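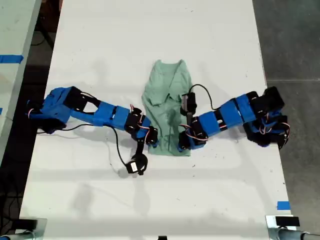

4. Setting up the Zodema garment steamer

4.1 Before first use

Stand the base on a level floor within reach of an earthed socket. The steamer draws 1,660 W. Do not run it from an extension reel that is still wound up.

1. Remove the tank and rinse it twice with cold water.
2. Fill to the upper line. Do not add scent, starch or descaler.
3. Slide the tank into the base until the catch clicks.
4. Fit the pole into the socket at the rear and tighten the collar by hand.
5. Hang the steam head on its hook. The hose must rise without a loop – water collects in any low point and will spit from the head.
6. Plug in and turn the dial to 2. The lamp goes out when the steamer is ready.

CAUTION: Steam leaves the head as soon as the trigger is pressed. Point it away from people and pets.

4.2 Cotton jersey and T-shirts

1. Check the care label. If ironing is ruled out, test the inside hem first.
2. Shake the garment out and hang it by the shoulders.
3. Set the dial to 4.
4. Start below the neckline and work down in slow, straight passes, pulling the hem lightly with the free hand. Wear the glove supplied.
5. Steam the sleeves last.
6. Leave the garment on the hanger until it is fully dry.

Note: Printed areas must be steamed from the inside. Keep the head 50 mm from the fabric.

Note: Deep creases from storage may need a second pass. Let the fabric cool between passes.

4.3 After use

Turn the dial to 0, unplug and wait until the head is cold. Empty the tank. Water left standing causes scale, and the warranty does not cover blocked hoses.

In hard water areas use the Calimlim filter cartridge (sold separately). Fit a new one each March, or sooner if the granules have turned brown.

Spare hoses and collars are held at the Bruscombe parts counter. Quote the number under the base – the one on the tank is a mould number and cannot be used for orders.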